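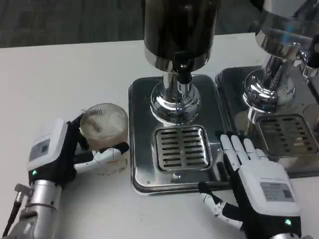

# Clenham Engagement Letter Clauses

Annotated clauses from client engagement letters used by small and mid-size law practices in Clenham and Clollside. Maintained by Fung-ping Yau at Alemneh. Last revised 28/09/2019.

## Contents

The set holds 600 clauses taken from 130 letters. Each clause is one row. Letters were supplied by the practices as blank or closed-matter copies, then stripped of client details before anyone outside the supplying practice read them.

| Path | Contents |
|---|---|
| `clauses.csv` | one row per clause, UTF-8, comma separated |
| `letters.csv` | one row per letter: town, practice area, year range |
| `labels.md` | label definitions and borderline cases |
| `splits/` | letter IDs for train, dev and test |
| `histora/` | the same rows in Histora import format |

Splits are made by letter. Clauses from one letter never appear in two splits. Many practices reuse a template, so near-duplicates across letters are common; the column `template_group` marks these. If you need a strict test set, drop any test row whose `template_group` also occurs in train.

## Fields

- `clause_id`: stable across releases
- `letter_id`: joins to `letters.csv`
- `text`: clause text after redaction
- `label`: primary label
- `label_2`: second label, often empty
- `template_group`: integer, or `-1` if no match was found
- `redacted`: `1` if any span was replaced

Redacted spans appear as `[CLIENT]`, `[MATTER]`, `[ADDRESS]` or `[AMOUNT]`. Hourly rates are always replaced. Retainer percentages are kept.

## Labels

There are 16 primary labels. The ones used most are `scope`, `fees_hourly`, `fees_fixed`, `retainer`, `conflict_waiver`, `file_retention`, `termination` and `dispute_forum`. Full definitions are in `labels.md`.

Known trouble spots:

- `scope` and `scope_exclusion` are hard to tell apart when one sentence does both jobs. Label the main verb and put the other in `label_2`.
- A clause that lets the practice withdraw for nonpayment is `termination`, even when it sits under a fees heading.
- Electronic mail consent is `communications`. It was `misc` before the September revision, and old Histora exports still carry the old value.

## Annotation

Every clause was labeled twice, by annotators working from the same guide in the Clollside office. Disagreements went to Fung-ping Yau, whose decision is final and is the value shipped. Individual labels are not included.

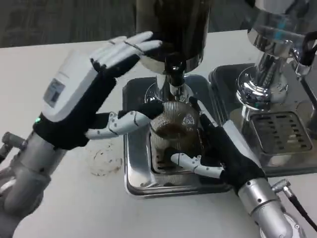 *At the coffee grinder, with a ribbed glass cup in hand.*

Headings were hidden during labeling. An early trial showed that annotators followed the heading and skipped the text, most often in letters with a long section called "General Terms". Headings are not part of the release.

## Loading

```python
import pandas as pd

clauses = pd.read_csv("clauses.csv", dtype={"letter_id": str})
letters = pd.read_csv("letters.csv", dtype={"letter_id": str})
df = clauses.merge(letters, on="letter_id", how="left")
```

Read `letter_id` as a string. Some IDs have leading zeros.

For Histora, import `histora/labels.json` first and the row files second. The importer rejects rows with labels it has not seen.

## Limits

- Family law and real estate closings make up most of the letters. Criminal defense is thin, and there are no contingency fee letters from Clollside.
- Clauses under 30 characters were dropped. Most were signature lines.
- Scanned letters were run through OCR and corrected by hand. Line-end hyphens may remain.
- Labels describe what a clause is about. They say nothing on whether it is enforceable or meets any bar rule, and the set should not be used to draft letters without review by a lawyer.

## Terms of use

Research and internal training only. Do not try to identify a practice or client from the text. Do not post full letters rebuilt from the rows. Published results should give the release date and state whether `template_group` filtering was applied.

## Changes planned

The October release will add a `language` column and fix row order in `splits/dev.txt`, which does not currently match `letters.csv`. Send corrections with the `clause_id` and the proposed label to Fung-ping Yau at Alemneh.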